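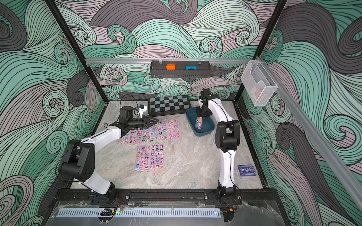

Search this site Search Go

Kindano Lending Library for Games and Crafts
Frequently Asked Questions

The following answers cover membership, borrowing, care of items and donations. Members who need a ruling on a matter not covered on this page should write to the lending desk. Terms were last revised in May and apply to all current memberships, including those taken out under the earlier terms.

Membership

Who may join the library?

Membership is open to any resident of the Hurkach district and to anyone who works or attends school there. Applicants from outside the district may join as associate members. Associate members borrow on the same terms but may not reserve items in advance.

What does membership cost?

The annual fee is $12 per household. There is no separate fee for children living at the same address. Schools, day care centers and senior residences may apply for a group membership, which is $100 per year and allows a larger number of items to be out at once. Fees are not refunded if a membership is given up before the end of its term.

What do I need to bring when I apply?

Please bring one form of identification showing your name and one document showing your current address. A utility bill or a lease is acceptable. Associate members should also bring proof of address, even though the residence rule does not apply to them.

May a child hold a membership?

Children under 12 borrow on a parent's or guardian's membership. Young people aged 12 and over may hold a card of their own, provided an adult signs the application and agrees to pay for losses.

Borrowing and returns

How many items may I borrow?

A household may have up to five items out at one time. A boxed game counts as one item, as does a craft kit with all of its tools. Expansion sets count separately unless they are stored in the same box as the main game.

How long is the loan period?

Games and puzzles are lent for three weeks. Craft kits are lent for two. Either may be renewed once by telephone or at the desk if no other member has asked for the item. Items from the Moser Collection may not be renewed.

What is the Moser Collection?

The Moser family gave its household games to the library when the Traton Street building was opened to the public. The oldest pieces date from 1939 and are for use in the reading room only. Later pieces may be borrowed by adult members. A printed list is kept at the desk and may be consulted on request, although it has not yet been brought up to date with the gifts received from the younger branch of the family.

What happens if I return something late?

A reminder is sent on the day after the due date. Borrowing is suspended until the item is returned, but no daily fine is charged. If an item has not come back after two reminders, the household will be billed for its replacement.

May I return items when the desk is closed?

Puzzles and card games may be left in the return box beside the Traton Street entrance. Larger board games, and anything containing glass or ceramic pieces, must be handed in at the desk. The box is emptied at 9 a.m. on every day that the library is open.
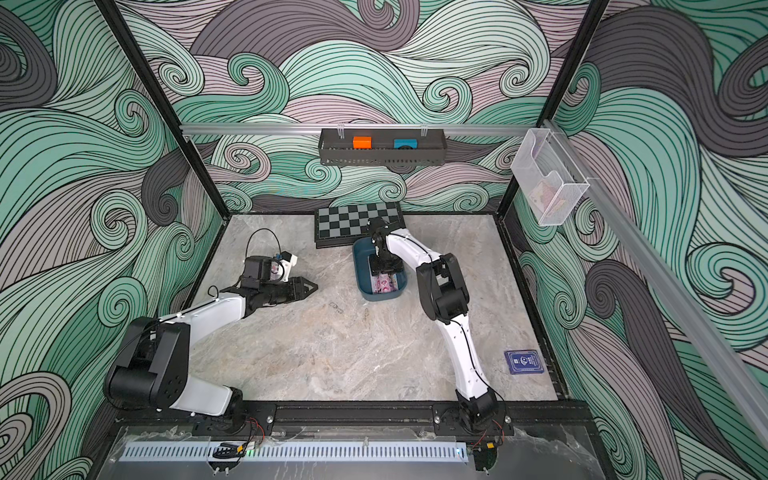
Care of items

How should I check a game before returning it?

Each box has a contents card fixed inside the lid. Please compare the pieces with the card, place small parts in the bags supplied and close the box without tape or rubber bands. If something was already missing when you opened the box, write this on the slip provided and hand the slip in with the game. You will not be charged for a loss that was reported within two days of borrowing.

May boards be cleaned at home?

A soft, dry cloth may be used on any board. Water and household sprays should not be used.

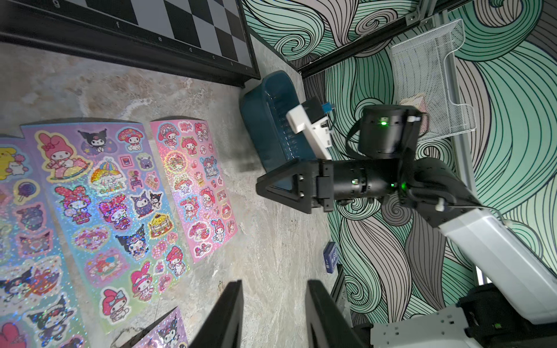
Printed markings are the part of a game most often damaged by cleaning, and the library is seldom able to restore them. Once a label or border has been rubbed away, the board is usually withdrawn from lending. Particular care is needed with small lettering, such as the white file letters along the black border of a chessboard, which players rely on when they write down their moves. Members who notice wear of this kind are asked to tell the desk when they return the item.

What if a piece is lost or broken?

Tell us as soon as you can. Common pieces such as dice, plain counters and pawns are replaced from stock at no cost. For other pieces there is a charge of $5. If the game cannot be used without the missing piece and no replacement is to be had, the full price of the game may be charged - the desk will always discuss this with the member first.

Are stickers and other craft supplies lent or given?

Supplies that can be used only once, including sticker sheets, colored paper and glue, are sold at cost and do not need to be returned. Scissors, punches, stencils and cutting mats are part of the kit and must come back with it. Unused sheets may be kept or handed in for the children's table.

Donations

Does the library accept used games?

Complete games in good condition are welcome. We are not able to accept electronic toys, soft toys or jigsaw puzzles with missing pieces. Please ask before bringing more than one box, as storage at Traton Street is limited. Donated items become the property of the library and may be sold if they are not suited to the collection.

Will I receive a receipt?

A receipt listing the items is given on request. The library does not set a value on donations.

Whom should I contact about a larger gift?

Gifts of whole collections are handled by Aurelia Hubmann, Head of Lending. Please write to her in care of the library and include a list of the items, their general condition and any wishes regarding their use. Visits to view a collection are made by appointment.

Was this page helpful? Yes No
Share 5 Comments 0

Contact the lending desk | Terms of membership | © Kindano Lending Library | Back to top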